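The Summer I Stopped Buying Things for the House

It started with a lamp. I was standing in the Maddocks home store on a Saturday in May, holding a brass lamp that looked exactly like the one I already owned, and I was about to pay for it! I put it back, drove home and told my sister I was done until fall. She laughed for a good long while.

My rule was simple enough. Food, soap, light bulbs and anything that leaked could be replaced. Everything else had to come out of a closet. I even wrote it on the back of a Gellden catalog (297 pages, most of them throw pillows) and stuck it to the fridge.

The first two weeks were awful. I missed the little trips more than the stuff – the driving over, the coffee, the wandering up and down the aisles touching towels. So I started walking to Pilarby instead, where there's a swap table outside the old post office every other Sunday. You bring something, you take something. I brought a fondue set and came home with a jigsaw puzzle, 1,000 pieces, and I can report that 292 of them are sky.

Then I got into the closets, and that was the fun part. I had forgotten half of what was in there. A tablecloth from my aunt became a curtain in the hall (crooked, but I like it). Old jars went on the windowsill with mint in them. I moved the bookcase four times and my back still hasn't forgiven me, but the living room feels twice as big now.

By July I'd put more than 500 dollars into the jar marked Skarnuritz, which is the lake town I've been talking about visiting for years. I've booked a room with a porch. I'm taking the puzzle.

Do I miss shopping? Sometimes, sure. I walked past Maddocks last week and the lamp was still in the window, on sale, and I stood there a lot longer than I'd like to admit.
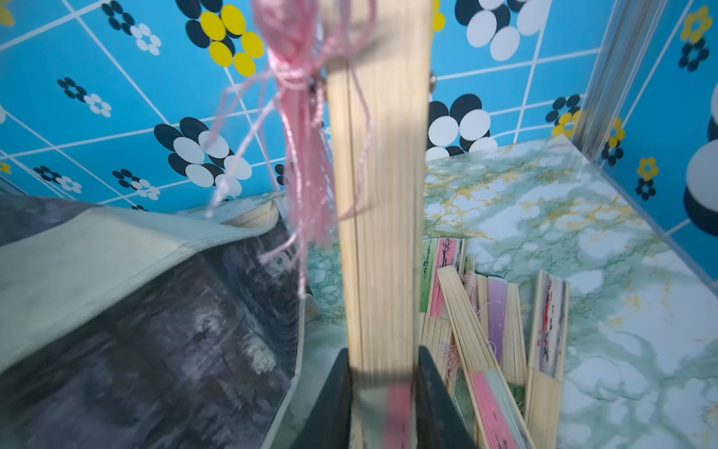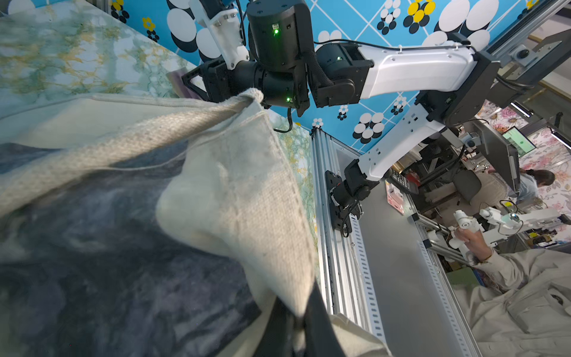

A bamboo folding fan with a pink tassel, and cream knit over a marbled blanket.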